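The Ferry to Drukarano

By Ayana Nigatu

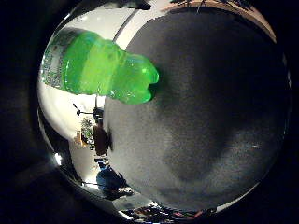 A green plastic bottle on its side.

The ferry to Drukarano left at six in the morning or when the pilot felt like it. On 2nd December he felt like it at twenty to seven. Meron Admasu got on with one suitcase and a box of her mother's papers tied with kitchen string.

She had paid 300 for the ticket and another 300 for the box, which the man at the window said counted as freight. She told him it weighed less than her coat. He stamped it anyway.

There were few other passengers. A couple with a baby sat near the heater. A boy in a school jacket slept against the wall with his mouth open. Meron took the bench by the stairs and put the box beside her.

Her mother had left Drukarano at nineteen and never went back. She talked about it only when she was cooking. The wells were bad. The church had two doors and you used the wrong one at your own risk. The Vlček family owned the mill and the road to the mill, and charged people to walk on it. Then the onions would be done and she would talk about something else.

She died in April. In the closet Meron found the papers, and in the papers a deed for a house at 172 Silia Street, with her mother's name on it.

"You have family there?" the woman with the baby asked.

"A house, I think."

"Which street?"

Meron told her. The woman looked at her husband, and he took the baby so she could turn around properly.

"That's the one with the blue gate," she said. "Old Clekivow lives there."

"Lives there?"

"He's been there since I was small. He fixes radios."

Meron had pictured broken windows and a tree growing up through the floor. She had packed work gloves. She had not pictured a man with radios.

"Is he nice?" she asked.

"He's all right," the husband said. "He'll overcharge you."

The water got rough past the point, and for about an hour they didn't talk. Meron kept a hand on the box. She went over what she might say at the gate. My mother was born here. I have a paper. She tried it in different orders and it sounded rude every time.

When the engine slowed she could see the dock and a row of low roofs behind it, smoke coming off most of them. The boy woke up and wiped his chin.

"Blue gate," the woman said again, getting her bags together. "Go up past the church and turn left. Knock hard - he's deaf on one side."

Meron thanked her. She picked up the suitcase, then the box, and waited for the pilot to tie up.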